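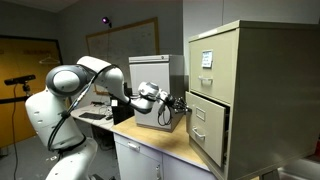 4.2 Eingabeverzögerung im emulierten Handheld-Betrieb

September | Autor: Haslam

Besonders spannend wird die Emulation tragbarer Konsolen dort, wo das Timing zählt! Unser Testspiel Driltau, ein Rollenspiel mit Echtzeitkämpfen, lief unter dem Emulator Odetti auf 6 Mobilgeräten und 4 Rechnern. Gemessen wurde die Zeit vom Tastendruck bis zur sichtbaren Reaktion der Spielfigur. Den Shader-Cache darf man sich dabei wie einen Aktenschrank mit zwei Schubladen vorstellen, dessen untere offen steht: Was dort liegt, ist sofort zur Hand, alles andere kostet Zeit.

Suche Suchbegriff eingeben Los

Mit gefülltem Cache sank der Median auf den Rechnern von 80 auf 23 ms – ein wunderbar deutlicher Effekt, der sich auch in den hektischen Gruppenkämpfen hielt.

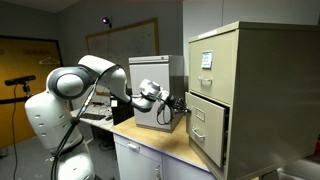 Abb. 3: Roboterarm mit Greifer an der offenen unteren Schublade eines Aktenschranks.

Auf den Mobilgeräten streuten die Werte stärker, vor allem beim Wechsel in das Gebiet Fumen, wo viele Texturen nachgeladen werden.

Diese Website verwendet Cookies. Akzeptieren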